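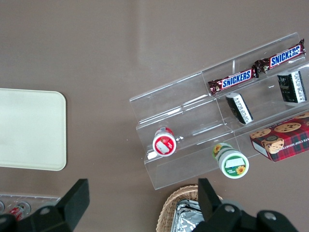 4.2 Shelf restocking with the Driltby kit

We reviewed the Driltby tabletop kit, sold by Buvia, on a small restocking task. The kit comes with a two-finger gripper, a wrist camera and a software license, and lists at $3,200. We bought ours in February and used it as shipped, with the default grip settings.

Figure 3. Wrist camera view during the restocking task, with the tiered acrylic stand, the wicker basket and both gripper fingers.

Goods were mixed on purpose. Candy bars in wrappers, small boxes and round containers share one stand, and the clear plastic gives the camera little to work with apart from bright edges. We ran 200 trials, each limited to one item. The kit failed in 23 of them. Most failures involved round containers lying on their side – the pads closed too high and the item rolled. Wrapped bars gave little trouble.

Setup took one person 5 hours, most of it spent on camera calibration. The manual covers this step in a single page and leaves out the order in which the two calibration files must be loaded. Results for the Skandholm kit on the same task are given in Section 4.3.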